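Most advice on keeping apples through the winter comes from people selling racks. I have kept them in a garage, a loft, a spare room and a brick shed with a tin roof, and I think the rack matters very little. What follows is the method I've ended up with, along with the bits of common advice I've stopped following.

## Start with the right apples

Early apples don't keep. You'll read that they will if you wrap them well, and I have wrapped them well, and they went to wool inside three weeks. Eat them, stew them or give them away. If a variety is ripe before the end of September, treat it as fruit for now.

Late ones are a different matter. The two trees that do the work for me came from a nursery in Wiltton, and both are at their best after a month or two in store. If you don't know what your tree is, put a dozen aside in a cool place and try one each week. That will tell you more than a label.

## Picking

Cup the apple in your palm, lift and give it a slight turn. If it comes away with its stalk, it's ready. If you have to tug, leave it a few days. Pick when the fruit is dry, and lay each one in the basket.

Windfalls don't go into store. Neither does anything with a scab crack, a wasp hole or a soft patch, however small. I used to cut myself some slack on this and I lost a whole tray one January.

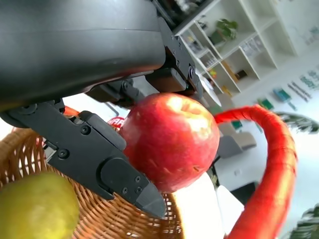
Sorting is the step most guides hurry past, and I'd give it more time than any other. Take each apple to a window and turn it right round. Colour is a poor guide to condition: a mottled red skin with pale yellowish streaks is perfectly ordinary on plenty of varieties, and I've seen people throw out good fruit over it. Use your eyes for the skin and your thumb for the rest. Press lightly near the stalk, then on the side, and if either place gives, that apple goes to the kitchen. Check the hollow round the stalk as well, as rot often starts there and you won't notice it from the side.

Don't polish them. The skin has a natural wax on it and it does more good left alone. Don't wash them either, unless you're about to eat them.

## Wrapping: do you need to?

Probably not. The case for paper is that one bad apple won't touch the next. The case against is that you can't see which one is bad. I stored one lot wrapped and one lot bare in the same shed, and by the end I couldn't find a difference worth the evening it took me. It was one winter and one shed, so make of that what you like.

What does help is a gap. Set the apples out in a single layer so that none of them touch. Shallow cardboard trays from a greengrocer are fine. I was talked into a slatted Sokix rack at 63 pounds and it holds apples exactly as well as the cardboard did.

## Where to put them

You want somewhere cold, dark, a little damp and free of frost and mice. An unheated garage will often do, if you don't keep paint or petrol in it – apples pick up smells.

1. Put a cheap thermometer in the spot and look at it morning and evening for a week.
2. Aim for 3 to 5°C. A bit warmer is all right, but the fruit won't last as long.
3. If the air is very dry, stand a bucket of water on the floor.
4. Keep different varieties on separate trays, with the ones that ripen first nearest the door.
5. Keep potatoes and onions somewhere else.

I'm doubtful about the little sachets that are meant to soak up the gas from ripening fruit. The Kuma ones had no effect that I could see. They may work in a sealed box, but a shed with a gap under the door is another thing.

If you've no shed, use plastic bags. Put a few apples in each, make some holes with a pencil, fold the top over loosely and keep them in the bottom of the fridge. It isn't pretty, and it beats a warm larder.

## Checking

Go through the trays once a week, and use your nose first. A sweet, cidery smell means something has turned. Take out anything brown or soft and whatever was closest to it, and use up the neighbours that week.

Some wrinkling is fine. A wrinkled apple is often sweeter and cooks well, though the texture won't suit everyone.

## How long will they last?

Less time than the books say, in my experience. Charts that promise "until May" seem to assume a proper cellar. Last winter I put away nearly 400 apples, and I was down to cooking the leftovers by early March. I'd plan for that and be pleased with anything beyond it.

*Tawfik, 29/10/2019*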